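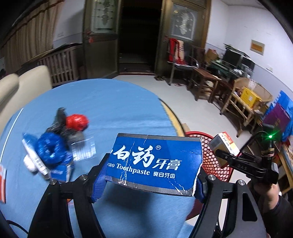 Photo: Dastora press office

2018-11-25
By the Dastora press office

Search news and notices
Enter keyword
Go

Dastora widens its carton and small packaging collection to all Wondov districts

Households in every district of Wondov will be able to put small cardboard cartons out with their paper recycling under a change to the collection run by Dastora. The service covers toothpaste boxes, medicine cartons, tea and cereal boxes, egg trays and the card sleeves from ready meals. Until now these have been accepted only in the two districts that took part in the trial, Pirzada and the streets north of the canal.

The trial began in June and took in 2,144 homes. Residents were given a leaflet and a sticker for the lid of their existing paper bin. No new bins were handed out, and collection days stayed the same.

Crews checked a sample of 441 bins during the trial. Of these, 317 contained small cartons that had been sorted correctly. The most common mistakes were cartons with the plastic tray or tube still inside, and cartons tied up in carrier bags. Bags have to be opened by hand at the sorting hall and slow down the line.

Cartons do not need to be in good condition. Crushed, creased or torn card is accepted, and so is card with heavy printing in any colour. Labels and small amounts of sticky tape can be left on. Cartons that are soaked with food or grease should go in the general waste.

Toothpaste tubes, blister packs and bottle tops are not part of the scheme. Tubes can be left at the drop-off point in the Pirzada library entrance during opening hours.

A spokesperson for Dastora said: "A lot of people already recycle their newspapers and large boxes, but the bathroom bin gets forgotten. Most of what we were asked during the trial was about whether a particular box counted. If it is card and it is empty, put it in."

The collected card will be baled at the Wondov sorting hall and sold to the Clurnetti mill, where it is pulped and made into grey board for backing sheets and box liners. Dastora has a supply agreement with the mill for two years. Income from the sale goes towards the running costs of the collection.

Leaflets will be delivered with the winter collection calendar. They can also be picked up at the Dastora service desk and at district offices. A large-print version is available on request. Residents of flats with shared bins should use the container marked for paper and card. Building managers who need extra lid stickers can order them free of charge.

The missed collection form now has a separate box to tick for paper and card. Reports should be made within two working days.

Notes to editors

Dastora runs household waste and recycling collections in Wondov. The findings from the bin checks can be requested from the press office, quoting "Small cartons trial".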